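In Defense of the Kitchen With a Door

I have now toured five apartments in Murncombe, and every one of them was sold to me on the strength of its kitchen island. One leasing agent patted hers the way you'd pat a horse.

The island exists because the wall doesn't. Somewhere along the line, builders figured out that a kitchen, a dining room and a living room could all be the same room if you took away whatever kept them apart, and that renters would pay extra for the loss. The Dalsgaard, over in Mudmont, calls this "flow." What flows is mostly onions. I rented an open-plan place there for three years, and by the end my winter coat smelled like a diner.

Then there's the noise. A dishwasher behind a door is a dishwasher. A dishwasher 20 feet from your pillow, with nothing in between but a decorative fern, is a roommate. Mine liked to start its rinse cycle during the quiet parts of movies.
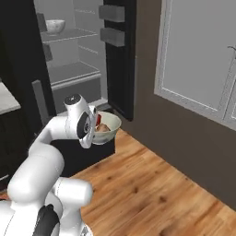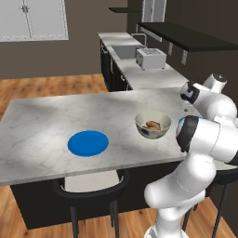
Simulated kitchens with a robot arm: a bowl held by the refrigerator, then a blue plate on the island.

I grew up with a kitchen that had a door, and the door got used. My mother closed it when the gravy was going badly. Guests sat in the other room and believed what they wanted to believe. Today the guests line up on stools, three across, and watch you read the back of the rice package.

The usual answer is that open plans are social, that the cook shouldn't be shut away from the party. Some of us took up cooking to be shut away from the party. It was the one respectable excuse left after people quit smoking.

I'll grant the other side the daylight. A small kitchen with no window is a grim place to peel a potato in February, and I wouldn't wish one on anybody. But a door can have glass in it. It can slide. It can stand open eleven months of the year and still be there when your in-laws visit.

The Disik, a new building going up by the Murncombe station, is advertising "semi-open" kitchens, and I got my hopes up until I saw the floor plan. The semi part is a shelf. I've put my name on the waiting list anyway. The rent is decent, and I own a curtain rod.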